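**5 de julio de 2019. Cuaderno del taller, puesto de doblado**

Escribo esto al final del turno, con el café ya frío, y aviso de que me voy a alargar, como siempre. Los que entráis por la mañana podéis saltar directamente a la parte de los ajustes.

Llevamos desde noviembre con el brazo Sutter en la línea de devoluciones de Osura y creo que es la primera semana en que se ha hablado de él en la comida como se habla de la etiquetadora o del carro que chirría: una cosa más del taller, con sus manías. Me alegra, la verdad. En invierno se bajaba la voz al pasar por su lado.

Lo que ha cambiado para nosotras está en las manos, sobre todo. Antes una persona cogía la prenda, la estiraba, la miraba, la doblaba y la dejaba en la bandeja, y así toda la mañana, 560 prendas en un turno bueno. Ahora el brazo se queda con el traslado a la bandeja y a nosotras nos toca mirar: costuras, manchas, gomas dadas de sí. Se acaba con las muñecas mucho mejor y con los ojos bastante peor (ya he pedido otra lámpara para la mesa de revisión, a ver si esta vez llega). También se charla menos, porque para mirar bien hay que callarse un poco, y eso a alguna le pesa más que las muñecas de antes. Lo dejo apuntado aunque no sea un dato técnico, que luego en las reuniones solo se habla de ritmos.

Hoy tocaba vaquero con cintura elástica, que es lo que peor se le da. El fruncido hace mucho bulto, y si la prenda está doblada por la cintura se juntan dos capas y las pinzas tienen que entrar bastante abiertas. Con las camisetas va sola; con esto hay que ir despacio y tener paciencia.

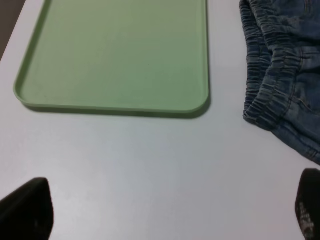

*Vaquero de cintura elástica a la derecha, bandeja verde claro todavía vacía.*

Ajustes de hoy, para quien siga:

- Apertura inicial de las pinzas al máximo en todo el lote vaquero. No la bajéis aunque parezca exagerada.
- Velocidad de acercamiento al 45 %. Probé al 60 y agarraba solo la capa de arriba.
- La plantilla de agarre de Zedier la he dejado guardada como «goma gruesa». La vieja sigue ahí, no la borréis todavía, por favor.
- Pasadle un paño a la bandeja antes de empezar.

Con todo esto, de 93 prendas del lote llegaron bien a la bandeja todas menos dos, que coloqué yo a mano y tan contenta. La semana pasada habría firmado bastante menos.

Una cosa que hablamos entre varias y que quiero dejar por escrito: cuando el brazo se para, quien está en revisión tiene que levantarse, resolverlo y volver, y ese rato no sale en ninguna parte. En el parte de Mutance figura como «espera», como si estuviéramos de brazos cruzados. Propongo abrir una casilla aparte y apuntar también quién ha aprendido a rearmarlo, que ya somos más de las que constan y eso es oficio.

Para el próximo turno: repetir el lote con la goma más estrecha y preguntar otra vez por la lámpara. El paño limpio está en el cajón de abajo.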